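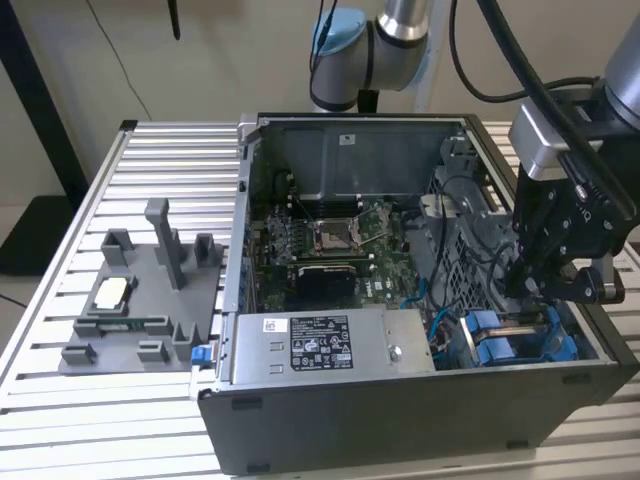 4. Correction Behavior in Local Broadcast Coverage

4.1 Material

The corpus contains 334 items about televised town halls and candidate forums, collected from the news pages of local stations and regional papers. Each item makes or repeats at least one claim about how questions were chosen, edited or assigned before the event. Items were kept only if an earlier version of the text could be recovered, which allowed wording to be compared before and after the organizer replied. Collection ended in June. The full list was frozen on 7 Aug 2025, and later edits to the pages are not considered.

Two coders worked through the corpus independently, following the scheme of Oberholzer. Each claim was assigned to one of four classes: attributed and answered, attributed and unanswered, unattributed, or retracted. Where the coders differed, the claim was passed to a third reader, Balthasar Moser, whose decision was final. Disputed claims were mostly those in which a participant's account was quoted in full but the organizer's reply was reduced to a single clause.

4.2 Placement of the reply

In 80 items the organizer's reply was added after first publication. We recorded the paragraph in which it appeared and whether the headline changed. The headline was left as it stood in most of these items, even where the reply contradicted it directly. A note of the change was given in 17 of them, usually at the foot of the page. The remaining items carried a new time stamp or no sign of revision at all.

Placement followed the type of source. When the claim came from a participant interviewed by the station itself, the reply tended to sit high in the text – often in the second or third paragraph. When the claim had been taken over from another outlet, the reply was placed lower and was more often paraphrased. Valiletti reports a similar pattern for print, although that study did not separate original interviews from republished ones.

4.3 Wording

The verbs used to introduce the two sides were not evenly distributed. Participants "said" or "told" the outlet something. Organizers "denied," "disputed" or "pushed back." We treat this as a descriptive finding only. A denial is in many cases the accurate term for what the organizer issued, and the choice of verb cannot be read as evidence of slant without the text of the statement beside it.

Retractions were rare and short. None repeated the original claim in full, so a reader arriving at the revised page could not tell what had been withdrawn. Trellik recommends that the withdrawn sentence be quoted in the note. We found no item that followed this practice.

Figure 4. Desktop computer with the side panel removed.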